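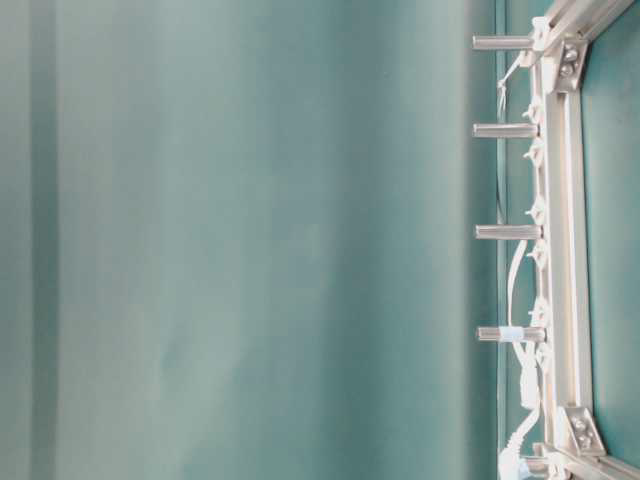
4. Fijación y guiado de los cables en el bastidor

El presente apartado se aplica al bastidor de perfil de aluminio ranurado Volberg y a sus postes de soporte. Revisión del texto: G. Gillies, 24/2/18.

4.1 Desconecte todos los equipos antes de manipular el cableado.

4.2 Compruebe el apriete de los dos tornillos de cada escuadra.

4.3 Introduzca los clips de plástico en la ranura del perfil vertical, entre los postes. Deberán quedar a presión, sin holgura.

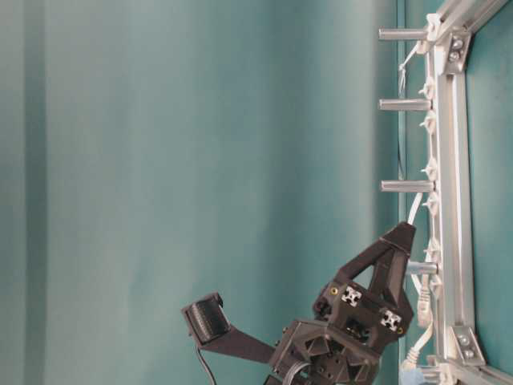
Figura 4-1. Perfil vertical con postes, clips blancos y cables guiados.

4.4 Pase cada cable por los clips en sentido descendente. Deje un bucle de reserva de 30 mm junto a cada conector.

4.5 Los cables USB sobrantes se recogerán con una brida — nunca con alambre — colocada por debajo de la carcasa del conector.
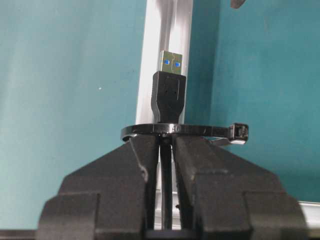
4.6 Apriete la brida hasta que el cable no se deslice y corte el extremo a 2 mm de la cabeza de cierre.

PRECAUCIÓN: Una brida demasiado apretada puede dañar los conductores. Si la cubierta del cable presenta marcas, sustitúyalo.

NOTA: Los clips de repuesto se suministran en bolsas de siete unidades. Para su pedido, consulte el apartado 7.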